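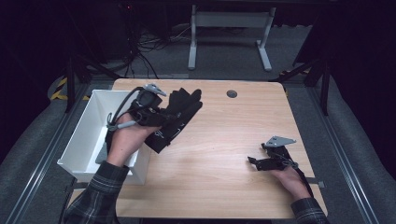

# Kalniņš: soft clothing, box and table

Two-handed demonstrations of picking up small soft items and moving them between an open box and a tabletop. Recorded with hand-held grippers at the Zirmont workroom in March. Maintained by Tekle Kassa and Ritva Saarinen.

## What is in it

Each episode covers one item and one direction, either out of the box or back into it. Items are gloves, mittens and knit hats. The box is white and open at the top, and it sits at the left side of the table. Operators were told to leave it where it was, even if it got bumped a little.

Either hand may do the picking. The other is free to help or to wait with its jaws open. Waiting hands are kept in the data and are not trimmed.
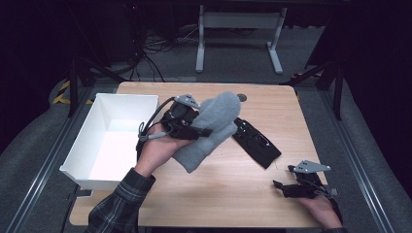 *Gray plush item held in the left gripper, with the white box empty.*

## Files

Every episode folder holds:

- `head.mp4` – view from the head camera
- `left.mp4`, `right.mp4` – views from the two grippers
- `state.csv` – jaw opening and gripper pose, one row per time step
- `note.txt` – item, direction, operator initials, outcome

Streams share one clock. If a gripper stream starts late, the missing rows in `state.csv` are left blank and the episode is marked `partial`.

## How episodes were recorded

1. Put the item down in a new pose. Don't flatten it or smooth it out.
2. Start with both grippers over the table and the jaws open.
3. Pick, move, release, then back off until the jaws are clear of the fabric.
4. Hold still for 2 seconds and stop the recording.
5. Fill in the note before starting the next one.

Operators changed over after 8 episodes. A dropped item can be picked up again in the same episode as long as it stays on the table. If it lands on the floor, stop and mark the outcome `fail`.

Knit hats get a few extra rules. Take hold of the cuff or the crown, but stay out of the opening, where a finger tends to catch on the inside and drag the whole hat along. 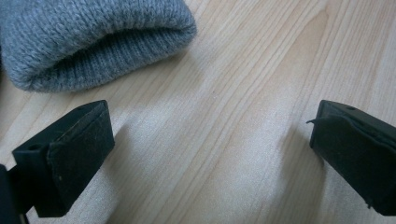
Come in with the jaws wide and close them slowly – the pads grip knit well enough without being squeezed all the way. If the first approach is off, open up and try again. Those retries are useful for training and should stay in.

## Known problems

- Pad wear varies between sessions and is not logged.
- Black gloves are hard to separate from the black jaws in the head view. Use the gripper views for contact labels.
- The Sunday session has 7 episodes with the direction field swapped. They are listed in `fixes.txt`, and the loader corrects them.
- Lighting hardly changes, so don't expect a policy trained on this alone to carry over to another room.

## Loading

The Bestent loader reads the folders as they are. For Pandberg, run `convert.py` first. Episodes marked `partial` are skipped by default; pass `--keep-partial` to include them.

Send corrections to Ritva with the episode folder name in the subject line.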